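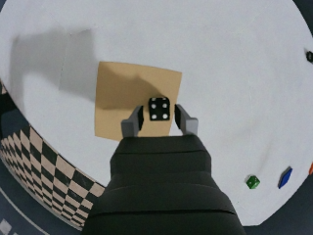
A black die on a tan sheet.

Heden Game Library: Progress Report to the Duvosia Fund
Prepared by Mwende Mwakyusa, project lead. Period ending in May.

Lending
The library made 3,610 loans in this period, mostly family board games and card games. Two-player games go out fastest and come back late most often, so we shortened their loan from three weeks to two. The new limit is printed on the borrower card. We have had a few complaints about it, mainly from people who travel in from Jornstead.

Collection
We added 56 titles. Missing dice and worn rule booklets are still the main reason a game is pulled from the shelf. Ruth Sedgwick now keeps a drawer of spare parts, sorted by size, and most games are back out within a few days. Large-print rules are ready for the most borrowed titles — the rest will follow over the summer.
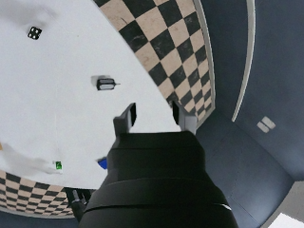 Spending
Of the $2,000 set aside for replacements, we have spent a little over half. Shelving came in under budget. Postage went over, because the Ahn branch now receives games by mail. We ask to move the shelving balance to postage and will send the revised sheet separately. 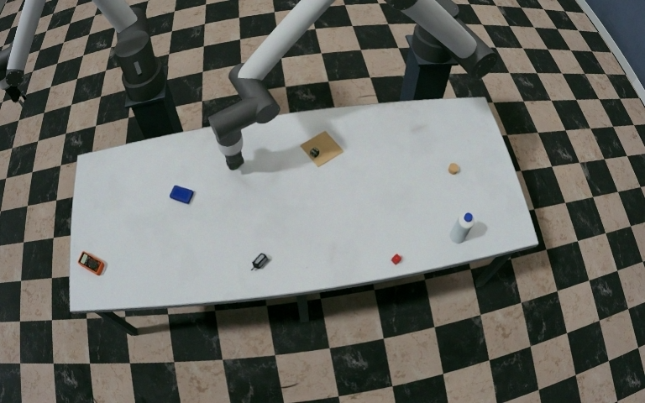

Next period
The Ahn branch will begin evening hours at 6 p.m. We still need a second set of keys and a working return box there. The catalog will be searchable by player count and playing time once the old records have been checked.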